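From: Yap
To: sim-manip list
Date: October 15, 2023
Subject: Re: Success rate drops when head camera pitch and roll are varied

Malcolm Dunmore wrote:

> We tried to repeat the mug result from your note with our own policy
> and could not come close. With the fixed head view it works well. As
> soon as we let the view tilt at reset, the arm goes to the wrong side
> of the cup, or it stops above the table and waits. Did you train with
> the tilt from the beginning, or did you add it later? And do you
> randomize the room at the same time? I suspect the room matters more
> than the tilt, but I have no numbers for this.
>
> Also, which contact settings are you using in Grestel? Our mug slides
> away very easily when the finger touches it from the side.

Dear Malcolm, dear all,

Thank you for trying this so quickly. I will answer in the order of your questions, and I apologize that the note was too short on the training details.

We added the tilt later. Our first attempt was the same as yours, with the full range of tilt from the first episode, and the policy learned almost nothing useful. In the version from the note, we first train with the level view until the curve is flat, and then we open the range step by step up to 30 degrees. The demonstrations are the same in both cases, 2,000 of them, all produced by the scripted planner in Evura. Only the rendering changes. We render each demonstration again with the new view, so the arm motion is identical and only the pixels are different.

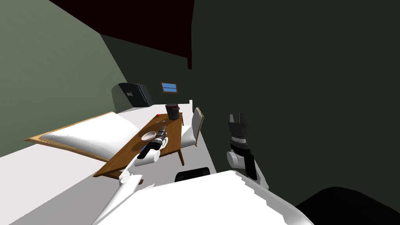 For the evaluation we use 132 start states that were never rendered during training. Each one gives a room, a table pose, a mug pose and a head tilt. A trial is counted as a success only if the mug is lifted and stays in the gripper until the end of the episode. Pushing the mug does not count, and touching it does not count. I mention this because in the older Skedden scripts a touch was enough, and if you still use their success check your fixed-view number may look better than it should.

About the room: I had the same suspicion as you, so I ran it separately. When we keep one room and vary only the tilt, the policy still fails often if it was trained on the level view. When we keep the view level and vary the wall colors and the furniture, it loses a little, but not very much. So in our case the tilt is the larger problem. I would be careful to say this is general. Our rooms are quite simple, and the table is always in front of the robot.

The failure you describe, where the arm stops above the table, we also had. For us the reason was the proprioception input. The policy received the joint angles of the arm but not the angle of the head, so it had to guess the tilt from the image alone. After we gave it the head angle as one more input, most of these stops disappeared. The wrong-side approaches became fewer too, although some are still there, mainly when the mug is close to the front edge of the table.

The second arm is not used in this task. We keep it raised and its actions are masked in the loss. If you do not mask them, please check this first, it cost us several days.

For the contact settings, I use the Grestel defaults except for friction on the finger pads, which I made higher, and the physics step, which I made half as long. With the default step our mug also slid away. I did not tune the mass of the mug.

I want to run everything again with three seeds before I trust the difference between the two schedules. At the moment it is one seed each, with 60 epochs after the tilt is opened. I should have the results in November and I will send them to the list, also if they are worse.

Could you tell me which image size you are using? We saw that the smaller one hurts more under tilt than with the level view, and I do not understand yet why.

Best regards,
Yap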